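About Bunport

Bunport supplies and maintains shared kitchen equipment for small offices, community halls and short-stay apartments. We select the items, deliver them in sets, replace worn parts and write the care sheets that go with them. We do not sell appliances. Our range is limited to cookware, trays, washing-up supplies and the storage that holds them.

Siwan Gwilliam started the company after nine years as a purchasing manager for a group of student residences. Most of her replacement budget there went to pots with missing lids, trays warped by the wrong cleaning method and nonstick surfaces scratched by abrasive pads. She began keeping records of which items failed, at what age and from what cause. Those records became the first Bunport stock list.

What we supply

The standard kitchen set is called Abera. It contains 72 pieces and is intended for a kitchen used by up to 20 people. Zulumer is the smaller set, for apartments and break rooms. Both are built from the same stock list, so a lid or tray from one set can be replaced from the other. Customers can also order single items.

Pots are supplied with matched lids. Each lid and pot carries the same stock number on the underside, and a lid is never sent out as a near fit. Knobs and handles are checked for play before dispatch. A loose knob is tightened or replaced. A loose handle takes the pot out of service.

Trays are used under pots on the counter, for carrying and for draining. We stock only trays with a raised rim and rounded corners. Square inside corners collect residue and take longer to wipe out. 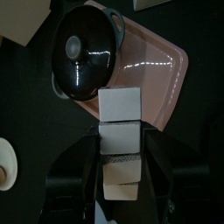 Page last changed: December

Sponges are the item we replace most often. Last year we shipped 2,181 of them. Our stock list includes sponges with an abrasive layer and sponges without one. The abrasive type is for uncoated metal and oven racks. The plain type is for lids, glossy finishes, coated pans and trays. Care sheets state which type applies to each item, and the same information is printed on the inside of the cupboard label.

We recommend the following for shared kitchens:

Rinse and squeeze the sponge after each use.
Stand it on its long edge to drain. Do not leave it in the sink or under a pot.
Replace it every week in kitchens with daily use, every two weeks elsewhere.
Do not cut sponges in half. The cut edge sheds.

How items are tested

New items go through a trial before they are added to the stock list. Nathalie Sutherland runs the test kitchen and keeps the trial log. A pot is washed, dried, heated and cooled on a fixed schedule, and the lid fit is measured at the start and at the end. Trays are loaded with a full pot and checked for bowing. Sponges are used on a set of reference surfaces until the face tears or the abrasive layer lifts at an edge.

The log currently holds 539 completed trials. Around a third of the items tested were accepted. Rejected items are listed in the log with the reason, and customers may ask for the entry on any product they are considering buying elsewhere.

Work surfaces in the test kitchen are plain and are cleared between trials. Items from different trials are not stored together.

Service and records

Every customer has a contact sheet and an equipment list. The list is kept in Pestik, our inventory system, which records delivery dates, replacements and reported faults for each set. Customers can view their own list and request a correction if it does not match what is in the cupboard. Replacement requests received before 2 p.m. are packed the same afternoon.

Site visits are included with the Abera set. During a visit we check lids against pots, inspect handles, remove damaged trays and restock sponges. A written report is sent afterward. Zulumer customers can book a visit separately.

Returned pots in sound condition are cleaned, inspected and issued again as reconditioned stock at a lower price. Returned trays are reissued only if they sit flat. Used sponges are not accepted for return.

Contact

For quotations and new sets, write to Siwan Gwilliam. Questions on testing, cleaning methods or a specific trial entry go to Nathalie Sutherland. Please include the stock number from the underside of the item.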